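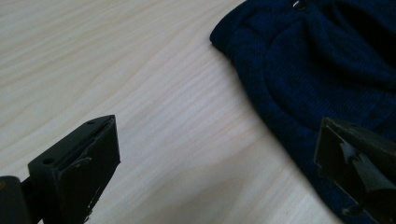

By Imen Bakilana

It has been a busy spring at the Weninska Children's Observatory, and I have been meaning to sit down and write to all of you for weeks, so please forgive me if this runs on a bit (my notes always do!).

First, the star story contest. When we opened it to schools last September we hoped for a decent pile of entries, and we would have been happy with 40. We received 133, from children as young as six, and reading them has been the nicest part of my evenings. There were stories about comets who get lost on the way home, a very long one about a moon that wants to be a planet, and a poem about Saturn that made the whole office go quiet for a minute. Every child who entered will get a letter back from us, written by hand, so if yours hasn't come yet, please be patient with our wrists.

The winning stories will be read aloud under the dome, with the sky turned to whatever night the author chose. Families are welcome, and so are grandparents, neighbors and little brothers who can't sit still. We keep the back two rows open for anyone who needs to slip out and come back in.

The traveling sky show has been on the road too. Since the school year began, 2,911 students have crawled in through the little tunnel and lain down on the gym floor to look up, and the drive out to the valley schools was worth every mile. One class had learned the names of the summer stars ahead of time and shouted them out before I could get my pointer on them, which I loved. Our thanks go to Lelteck, who lent us the van again this year and didn't say a word about the mud.

Schools that would like a visit next term should write to us by April 29, 2022. We need a room with a high ceiling, a plug that works, and a teacher who doesn't mind the dark. Small schools are just as welcome as big ones, and if the cost is a worry, say so in your note and we will work something out together.

Last, the telescope evenings on the lawn start up again as soon as the ground dries. Bring a blanket and something warm to drink, and come say hello to me at the gate.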